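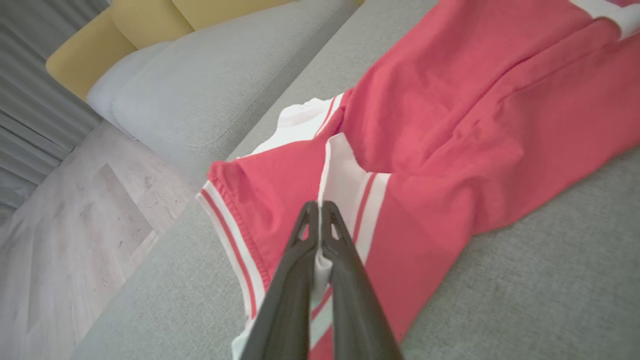

Does washing at 40 get clothes any cleaner than washing at 30? For ordinary worn-once stuff, I can't tell the difference and I doubt you can either.

I got on to this after buying a bottle of Dreltik in June. The label promises "deep fibre renewal", whatever that is. Four washes later my T-shirts were clean, much as they'd been with the cheap powder, and they smelled like a taxi. 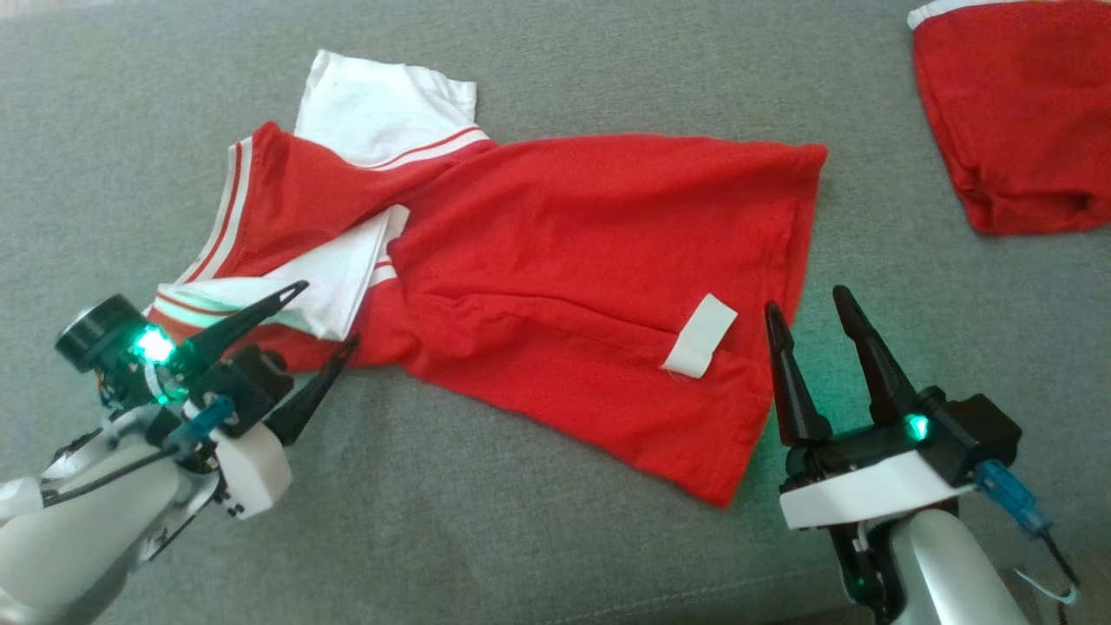 My neighbour Reshma swears by it, but she also swears by soaking everything in vinegar first, so which of the two is doing the work? She hasn't tried them separately. I've asked.

Then there's the dosing. The cap has lines you need a torch to read, and the top one is for "heavy soiling", which I suspect most people pour every time. I went down to half the bottom line for seven weeks. Same clothes, same result, and the bottle is still going.

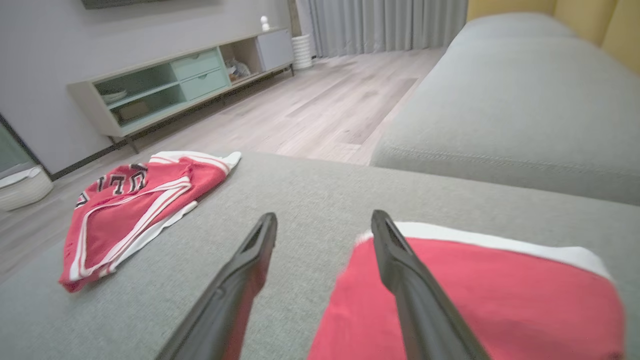
Heather Baxter wrote in to say half doses ruin the machine. Maybe. I'd like to see where she read it, and who was selling what on the same page.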